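Two arms on our old bench

I said in July that I would write something once the new cell had been running long enough for me to have an opinion. It is 23rd November and people at work have stopped asking me what I think of it, so I suppose I have one.

For anyone new to this blog, I work at Plunden. We take in returned and damaged drink and food packs for a few regional distributors, sort them, and send what can be recovered on to the right place. My job for most of my time there was hand sorting, which meant standing at a table, picking up a can, looking at it, and putting it where it belonged. Then picking up the next one. I was fast at it and I didn't mind it much, except in my shoulders.

The company announced last winter that it was going to try a two-armed robot from a firm called Tumik for part of that work. There are 40 of us on the floor across both shifts. The first meeting was quiet. The second one was not. Somebody asked straight out whether we would all have jobs by Christmas, and the manager said there were no layoffs planned, and then somebody asked who had planned that there were none. It went on that way for a while.

What happened is that 14 of us were offered training on the cell and nine took it. I was one of them. Two people moved to the loading side and one left for a job at Grusgate, which she had been talking about anyway. So nobody was let go. I should also say that when people have left since then, they haven't been replaced on the sorting tables, and I don't think they will be. I count that as a change even if it doesn't show up in any announcement.
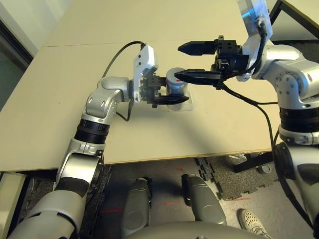
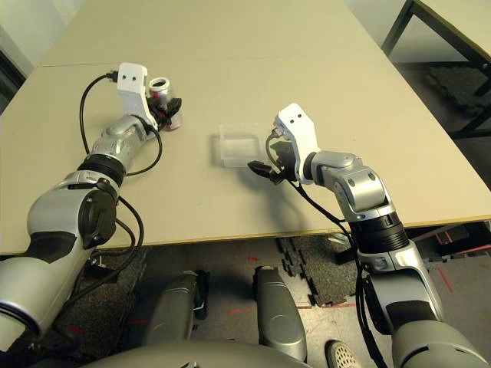
My work now is mostly setting up the handling jobs and watching them. I put the items out, I start the job, and I decide whether what it did is good enough to keep. If it isn't, I reset the table and we go again. The part that surprised me was how much I had to think about things I used to do without noticing. A can is easy for a person. You pick it up with whichever hand is closer and turn it over while you're reaching for the next thing with the other. For the robot it has to be decided which arm does what. With the can and the clear plastic container, the left gripper has the can and the right one is open and pointed at the container, and every bit of that is something one of us had to think about. I spent most of a shift on where the container should go on the table. I wrote the positions down in a notebook, and I still use the notebook.

It is slow. I want to be fair about that in both directions. On my best day at the old table I did 1831 items, and the cell does not come close in one shift. It also doesn't go home with a sore neck. Management looks at the second fact more than the first, and from where they sit I can see why.

The cables bother me more than the arms do. They loop and hang, and I check them every time I start a job. I was told I don't need to check that often. I still do it.

Maham Bangash trained us. She came over from the Orakzai site, where they have had a cell like ours for longer, and she stayed with us for three weeks. She had been a hand sorter too, so she knew which questions we would be too embarrassed to ask. On her first morning she told us to write down every time we had to step in, and what we did. Mine came to 128 for that first week. She didn't say if that was good or bad. She sat down and went through them with me, and a lot of them were me stepping in too early.

The pay is a little better. The title is "cell operator," and it took payroll two months to put it on my slips. My shoulders are a lot better. What I miss is talking. At the tables you could talk all day because your hands knew the work. Now there are two of us at the cell and we are both watching, and you can't really watch and talk. My friend on the late shift says the same. We've asked if the breaks could be lined up with the sorting tables again and are waiting to hear.

The next training group starts after the new year. A couple of people who said no the first time have put their names down.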